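Testik Home Bins: Set-up and Daily Use
Section 7. Round open bin, no liner

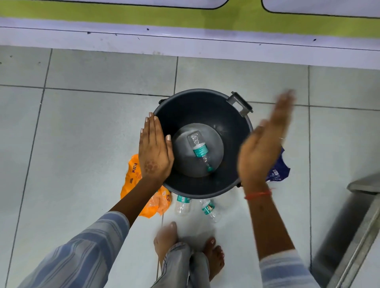

7.1 Before first use

1. Peel off any stickers. Wipe inside and out with a damp cloth, let it dry.
2. Check the rim. Run a palm around the inside edge, feel for rough spots. Sharp bits = send it back.
3. Stand the bin on a flat hard floor. Tile is fine. Thick rugs not so much, it leans.
4. Turn the bin so the handle is on your strong side.

Note: faint scuffs on the inner wall are normal for dark plastic. Not a fault.

7.2 Sorting bottles

1. Pick one bin for clear plastic bottles only. Ollel stick-on tags work if you have more than one bin. Put the tag on the outside, low down, away from the handle.
2. Empty the bottle. All of it. Shake out the last drops over the sink.
3. Squeeze the body to get the air out, then put the cap back on. Hand tight.
4. Leave the label on unless your pickup service says otherwise.
5. Drop it in. Lying down takes up less height then standing.

CAUTION: no glass in this bin. No cans with open lids. No hot liquids, the base can warp.

7.3 Moving and emptying

1. One hand flat on the inner rim, other hand on the handle. Lift both together.
2. Don't drag it. Scrapes the base and the floor.
3. Tip into the pickup sack over a clear bit of floor. Caps roll.
4. Loose dust in the bottom, knock it out outdoors. Then rinse.

Note: if pickup is Thursday, empty Wednesday night. Saves the morning rush.

CAUTION: bare feet and a full bin, go slow. Set it down base first, toes clear.

7.4 Cleaning

Warm water, dish soap, soft brush. 2 minutes is plenty. Do the under side of the rolled lip too, stuff collects there. Rinse, turn upside down, dry compleatly before stacking. No bleach, no scouring pads.

A dusty, dull look on the base after drying is usually soap. Rinse again, plain water.

Spare tags and stacking: see 7.5. Lids don't fit this model, don't force one on.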